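机器人软件系统(选修)讲义之六
仿真里的成功率到底说明了什么

授课:Yufang Xiao
实验指导:Aigars Stankevičius
版本日期:1/8/21

一、从一个数字开始

上节课结束时有同学问:既然策略在仿真里已经跑得很好,为什么课程作业还要我们写那么多日志和检查脚本。我的回答当时比较草率,今天补上。

先看一种常见的汇报方式。某组在 Ivell 任务集上训练了一个抓取放置策略,评测 400 个回合,报告里只写一个成功率,附一段剪辑过的视频。读者从中能知道什么?知道在某个版本的仿真器里,在某种初始分布下,某段判定代码返回了多少次“真”。至于判定代码查的是什么,初始分布有多宽,相机放在哪里,一概不知。我对这类数字一向不太相信,希望你们也养成这个习惯。

本讲用的场景很简单:一张木桌,一只白碗,桌边几把深蓝色椅子,一台固定在深色底座上的 Franka 机械臂。任务是让末端到碗的上方,下降,夹住碗沿,抬起。听起来是第一周的练习,实际上去年 December 的那批作业里,出错最多的就是它。

二、感知:分割对了,位姿未必对

很多人把感知模块当成一个黑盒,输入图像,输出物体位姿,然后就不管了。在仿真里还有一条更省事的路,直接从引擎读真值。作业第一阶段允许这么做,第二阶段不允许。理由你们写过一次点云配准就会明白。

碗这种物体有几个麻烦。碗沿和碗底之间有高度差,如果分割掩码把内壁也算进去,取质心得到的点会落在碗的空腔里,夹爪照着这个点下去,两指之间什么也没有。碗的外形若是带棱的四边形,旋转又近似对称,姿态估计会在相差九十度的几个解之间跳。单帧看每个解都说得通,连起来看,目标姿态一直在抖,规划器就跟着反复重算。
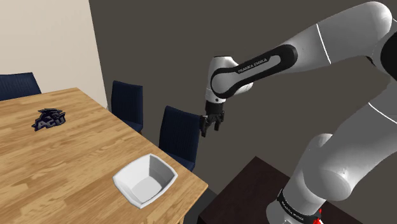 再说干扰物。有人认为桌上多放一件东西就算测试了鲁棒性。我不同意。如果那件东西颜色很深,离碗又远,分割网络只靠亮度就能把两者分开,这个测试几乎没有难度。要测,就把同色、同高度的物体放到碗旁边,最好挡住一段碗沿。Pusstead 那份基准的附录里列了 18 种干扰摆放,我逐一看过,真正会改变抓取决策的很少。

另外请注意光照。渲染出来的碗内壁有明有暗,朝向不同的面灰度差别很大。只在一种灯光下训练的网络,常常把暗的那面当成另一个物体。检查方法很土:固定物体,只转光源,把掩码面积画成曲线。曲线有台阶,就说明有问题。

三、规划:无碰撞是对谁而言

规划器说“无碰撞”,意思是对碰撞模型里登记过的几何体无碰撞。没登记的东西,它当作不存在。

椅子就是典型。大多数作业只登记桌面和底座,认为椅子是布景。可是椅背高出桌面,有的就在夹爪的活动范围附近。路径规划如果从桌子外侧绕进来,肘部和手指都有可能扫过去。仿真器里若没有给椅子加碰撞体,机械臂会直接穿过椅背,任务照样判为成功。这种成功我不给分。

请按以下顺序检查自己的规划场景:

1. 列出渲染场景中的全部物体,再列出碰撞场景中的全部物体,两张表逐行对照。差异可以有,每一条要写清楚是有意还是遗漏。

2. 查坐标系。机械臂基座坐标系、世界坐标系、相机坐标系之间的变换,各打印一次。去年有一组的基座高度写了两遍,一次在模型文件里,一次在启动参数里,规划结果整体偏高,他们调了很久控制增益。

3. 查起始构型。夹爪张开,悬在桌沿以外、高于碗的位置,是比较稳妥的起点。不少人图快,直接从碗的正上方开始,这样评测只剩一段竖直下降,规划模块等于没有参加考试。

4. 换相机再跑一遍。同一个场景换一个视角,入画的内容会变,机械臂中段可能出画,墙上的窗户可能进画。若策略输入是图像,这一步必须做,每个视角单独报告,不要取平均。

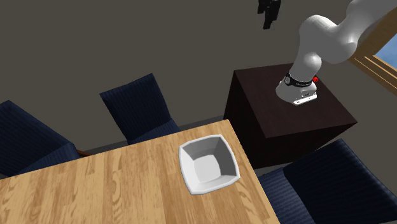 5. 固定随机种子重放。同一种子跑两次,关节轨迹应当逐点一致。不一致就先停下来找原因,多半是某个线程没有和仿真步同步。在这个问题解决之前,后面的统计都没有意义。

四、控制:频率写在纸上和跑在机器上

控制回路标称 1000 赫兹,是指驱动层。你们的 Python 节点到不了这个数,也不需要到。需要的是知道自己究竟跑在多少,抖动有多大。请在每个周期记录时间戳,画间隔的直方图,看尾巴,不要只看均值。

仿真还会帮你掩盖延迟。同步模式下,仿真器会等你的策略算完再走下一步,推理花 300 毫秒也没有后果。搬到真机上,这段时间里机械臂按旧指令继续运动。Akanda 工具链提供了一个异步开关,默认是关的。作业第二阶段请打开,并在报告里同时给出开与关两种结果。两者差得很多也不扣分,只交其中一种要扣。

关于夹持力:仿真里的接触模型对薄壁物体不太可靠。碗沿厚一点还好,薄了就会出现穿透,两指陷进壁里,抬起时看上去抓得很牢。判定条件里应加上穿透深度的上限。我见过的公开代码中,加了这一条的不多。

五、判定代码本身也要测试

我建议先写判定,再写策略。写好以后拿几个明知应当失败的回合去喂它:夹爪空着抬起、碗被推到桌沿、碗被掀翻后恰好停在目标高度。如果判定代码给了通过,那就先修它。

Milbridge 那组的做法可以参考。他们把每个回合的末状态存成文件,判定离线执行,改一次判定就对所有旧回合重算一遍。成功率因此下降过两次,他们在报告里如实写了下降的幅度和原因。我看重的是这种记录。

六、常见的辩解

“真机上也差不多。”请给数据,没有数据就删掉这句话。

“失败的都是极端情况。”极端情况由谁定义?若定义是在看过结果之后写的,不算。

“端到端方法不需要这些检查。”端到端方法仍然有输入、有时序、有坐标约定,也仍然有一段判定代码。模块少了,出错以后更难定位,日志反而要多记。

七、作业

提交一份规划场景对照表、一张周期间隔直方图、一份包含全部失败回合的评测记录,以及可以重放的种子列表。视频可交可不交,交的话要完整回合,不接受剪辑。

异步模式的配置问题请找 Aigars Stankevičius,他手上有一份改好的启动文件,但要先把自己的报错贴出来。判定代码的问题找我。下一讲讨论手眼标定,请提前读标定残差那一节,并想一想残差很小而抓取仍然偏离时,应当先怀疑哪一项变换。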